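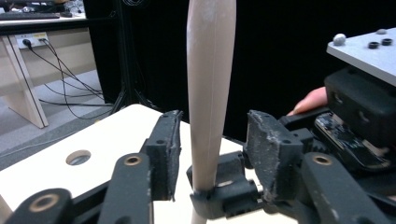 2 min read

Beach Apartment Arrival Checklist, with Comments

Go through this before you unpack. We used it in September at the Vanusen apartments, a short walk from the beach at Dirau, and the comments are from that stay.

Front door and lock
Locks from inside without a key: OK
Comment: Stiff. Pull the door toward you while turning.

Smoke alarm
Test button sounds: OK
Comment: One in the hall, none in the bedroom. Asked the office for a second one – it came on Wednesday.

Balcony railing
Firm when pushed: OK
Gaps too narrow for a child: NO
Comment: We kept the balcony door locked and moved the chairs indoors.

Gas water heater
Service sticker in date: OK
Window vent open: NO
Comment: Vent was taped over. Tape removed.

Bathroom
Non-slip mat: NO
Comment: Bought one at Zelenák, the shop by the bus stop.

Stairs and exit
Lights work on every floor: OK
Second way out: OK
Comment: Back stairs lead to the parking lot. The door sticks at the bottom.

Pool
Depth marked: OK
Gate closes by itself: NO
Comment: Reported to Genard, the management company. Still not fixed when we left.

Beach
Lifeguard on duty: OK until 18:00
Flags explained on a sign: OK
Comment: The tower is 200 meters from the path. Rocks on the left side are slippery, so swim on the right.

Write the local emergency number and the apartment address on paper and leave it by the door.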